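Dornent Benchmarks: data card and general readme

Version 9. Maintained by Somkiat Ongart, with complaints shared evenly among whoever is in the office.

What you have downloaded

Two tables of measures from general practices in and near Statcombe and Kiswood, plus a short lookup file explaining the codes. The measures cover the sort of thing a practice manager gets asked for at ten to five: missed appointments, repeat prescriptions handled inside the target time, blood pressure checks done for people who were due one, and follow-up calls made after a hospital stay.

There are 76 practices in the set. We invited 80. Of the other four, two merged with each other, one sent us its car park survey, and one is still thinking about it.

Files

practices.csv has one row per practice. Size band, rural or urban, number of sites, whether there is a pharmacist on the staff.
measures.csv has one row per practice per measure per month.
codes.txt tells you what the columns mean. Please open it before writing to us. It is short and has been spell-checked.

The two tables join on practice_key. The key is a made-up number and has nothing to do with any official practice code, so please don't spend an afternoon trying to match them up. Someone did, and wrote us a long letter with a map.

How it was gathered

Each practice filled in a return once a month for 18 months. The first version of the return was a spreadsheet with locked cells, which people unlocked. The second was a web form, which people printed out, completed in biro and posted. From the third version on we accepted anything legible and typed it in ourselves, and the numbers got noticeably better.

Every figure was typed twice by different people and the two copies compared. Where they disagreed we went back to the return. Where the return disagreed with itself we rang the practice. If you have ever held for a surgery switchboard at half past eight in the morning you will know what went into the column called confirmed_by_phone.

Months are calendar months. January is a poor month for nearly everything and should be read with a kind heart, particularly the phone answering figures.

The measures

There are 18, listed in codes.txt in the order we thought of them. The ones people ask about most:

dna_rate is missed appointments divided by booked appointments. An appointment cancelled on the day counts as cancelled. An appointment cancelled by the patient's neighbour, shouting through the hatch, also counts as cancelled.

bp_due_done is the share of adults due a blood pressure check who had one in the month. Home readings count if the practice wrote them down. Readings taken on the machine in the waiting room count if the slip was handed in and could be read.

rx_on_time is repeat prescriptions ready within the practice's own target. Targets vary, so this one tells you whether a practice keeps its promises and very little about how quick it is. A practice that promises nothing for a week will look splendid.

followup_call is patients phoned after leaving hospital. A call that reached voicemail is coded 2, a call that reached a person is coded 1, and a call that reached the wrong person is coded 3. There are more threes than you would hope.

Missing values

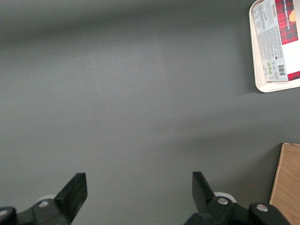
A blank means the practice didn't send a figure. A zero means it sent a zero. These are different, and most of the trouble we have seen with people's charts comes from a program that thinks otherwise. If your chart shows a practice where not one patient had their blood pressure checked all spring, look for blanks before you ring the newspaper.

The code 99 means "sent, but we don't believe it". We use it sparingly. It was used for the practice that reported more missed appointments than appointments, and for a surgery whose figures were identical three months running, down to the typing error.

Nine practices have gaps of two months or longer. They are marked in the column long_gap. We haven't filled the gaps in with averages and would rather you didn't either, but it's your licence and your conscience.

What it's good for

Comparing a practice with others of its size band. Seeing how a measure moves over a year. Teaching, if your students have grown suspicious of tidy data and need some of the other kind.

What it's no good for

League tables. We know you'll make one. The practice at the bottom will be a small one with a locum and a leaking roof, and the practice at the top will be the one with the long prescription target mentioned above.

It also can't tell you anything about a single patient. There are no patient rows, no ages and no postcodes. Counts under five were blanked and carry the flag small_n. Please don't write asking for the unblanked version. The reply is a form letter, and I wrote it on a bad day.

Known problems

Size bands were set at the start and never updated. At least one "small" practice in Kiswood is now nothing of the sort and is touchy about it.

The sites column counts branch surgeries. It was meant to leave out village halls used one morning a week, and mostly does.

Dates in versions before 7 were a mix of day-first and month-first. If you have an old copy, throw it away. If you have published something from an old copy, come and have a cup of tea.

The column misc_2 is empty. So was misc_1, but we managed to delete that one.

Changes in version 9

Added the phone confirmation column. Corrected the rural flag for two Statcombe practices which can both see a supermarket. Took out the trailing spaces in practice type, so "urban" and "urban " are once again the same place. Removed the word "robust" from this file.

Using it and citing it

Free to use, share and change, provided you say where it came from and don't suggest we agree with you. Cite it as Ongart, Dornent Benchmarks, version 9. If you cut it down to a handful of practices, say which you left out and why.

Corrections are welcome and go into the next version with your name on them unless you ask us not to. Give the practice_key, the month and the measure. "One of the Kiswood ones looks funny" has been received several times and is probably true.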